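Right, bottle deposit thread. Been meaning to do this since April and keep forgeting

**1/** Tistton council wants to bin the kerbside plastics round and send us all to the return machines at Koster instead. Consultation shuts in 12 days. Hardly anyone on our street had heard of it

**2/** Koster is 3 miles from me. Fine if you drive. The 39 bus goes nowhere near it – stops at Jetholm and then you walk, bags and all

**3/** And the deposit doesn't come back as money. It's a voucher. For the shop next to the machines. Which I never use

**4/** Not against deposits btw. Grew up taking glass bottles back for sweets, loved it. Against paying up front and then trekking across town to get it back

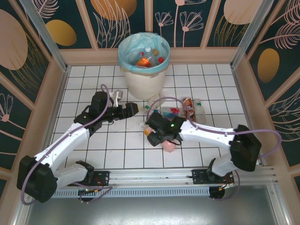

**5/** Boonmee Paisan replied that the voucher can be swapped for cash at the kiosk, but only before noon, and you have to ask for it. Ok so that's me corrected on 3. Still. Before noon?? People work

**6/** Also lids. Leaflet says lids on, council website says lids off. Rang up, got told "either". So which

**7/** Drindus did it the other way round – kept the lorry, put machines in as an extra. My sister's there and says she uses both depending on the week. Why can't we have that

**8/** Form is on the council site under Waste, then Have Your Say, then scroll past teh garden bin stuff. Question 12 is the one with the free text box, put it all in there

**9/** Paper copies at Jetholm library, front desk. Taking mine in tomorrow, will pick up spares if anyone on the hill wants one, just shout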